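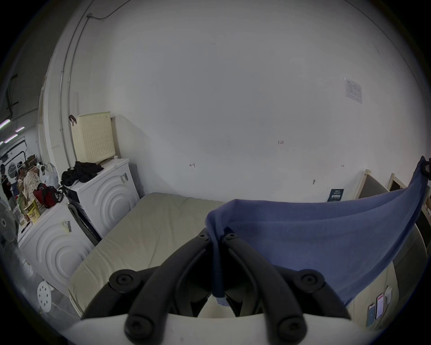
The Walari towel in blue-purple, with one small black clip at the side and the floor mattress below.

Walari soft towel with hanging clips, my review after one spring
By Suryani Khoo

I bought this towel in May and I have used it almost every day. I wanted to wait with the review until it had gone many times through the washing machine, for the reason that every towel is nice in the first week. Now I think I know it well enough to say something useful.

First the facts. The towel is sold with 2 small clips in the same bag. There are several colors and mine is called "Evening" on the label. In the shop it looked blue to me, and at home near the window I would say it is more purple. My sister says blue. If you need to match the color exactly with other things in your bathroom, please go and see it in daylight before you pay. I got mine at Farooqui, the household shop in Tulville, on the shelf beside the laundry pegs. I do not know if they send by post.

How it feels

It is soft. I have dry skin and some towels scratch me, especially when the water at home is hard, and in Gasville it is very hard. This one was soft when it was new and it is still soft, only a little less. The fabric is not thick. If you like a heavy hotel towel you will maybe be disappointed when you take it in the hand. For me the thinner fabric is a good thing. It bends easily, it hangs easily, and when I fold it, it makes a small packet that goes in my sports bag next to the shoes.

It does make wrinkles. When I pull it between two points it becomes quite smooth, but some soft wrinkles stay along the length, and I do not iron towels, so I live with them. After folding they are more strong. If you put the towel out for guests and you want it to look like in a catalog, you must shake it well and hang it directly.

Drying it

I tested this part most carefully. We have no balcony. I hang the towel in the room with the washing machine, stretched across and held at the far end with the clip. Hung in this way, with air on both sides, it is dry in the morning if I washed it after dinner. When I hang it double over a chair it is still damp in the middle at breakfast. I suppose each towel is like this, but my old thick one needed until the next evening also when it was stretched, so there is a real difference.

A single clip on one end is enough to hold it, but the lower edge comes down in a loose fold. It does not matter much for drying. It matters if there is something under it. We keep a beige mattress on the floor there, for when somebody stays over, and I do not want a wet edge to lie on it. So when the towel comes directly from the machine I use both clips and hang it higher.

The clips

They are small, black, and they look very simple. I expected to throw them away. I still use them, also for tea towels and one time for a bag of rice. The spring is strong. It was even too strong at the beginning for my mother, who has pain in her thumbs, and she asked me to open them for her. After some weeks they became a bit easier.

My complaint is that they leave a mark. When I take the towel down there is a small pressed place where the clip was. It goes away when I rub it with the fingers, but on a thin fabric you see it more than on a thick one. I now put the clip each time on another place of the edge. Also, they are so small that they get lost. One of mine was 2 days inside a sock.

Washing

The label says to wash it separately the first two times. Please do it. The water in my bucket was clearly blue after the first wash, and in the second wash still a little. After this I put it together with dark clothes and had no problem. I wash at a low temperature and I do not use softener. A few threads came out at one corner, I cut them with scissors, and it did not become worse.

The color has stayed well on the front. Along the hem I believe it is slightly lighter than before, but I have no second towel to compare with, so I cannot promise it.

Price

At Farooqui the shelf price was 20 dollars with the clips included. It is not cheap for one towel. In the supermarket I could have two for the same money. I paid it because I was tired of waiting for the old one to dry, and on Thursday, my gym day, I need a dry towel without thinking about it the evening before. They have also a set with a hand towel for 50, and I looked at it for a long time and left it in the shop. The hand towel felt to me too thin for its job.

Who should buy it

If you live in a small apartment, dry your laundry indoors, or carry a towel with you, I recommend it. For a family with a big line in the garden I do not see why to pay more. For people who want to wrap themselves in something thick and warm after the bath, please choose another one.

What I would like to be better: a loop sewn in the corner, so it can hang on a hook at the gym. I sewed one myself from an old ribbon, it took one evening and it is not beautiful, but it holds. And I would be happy if the clips were sold alone. I asked in the shop and the lady wrote my question down, and I have not heard from her yet.

I give four stars of five. The star I took away is for the loop and for the clip marks.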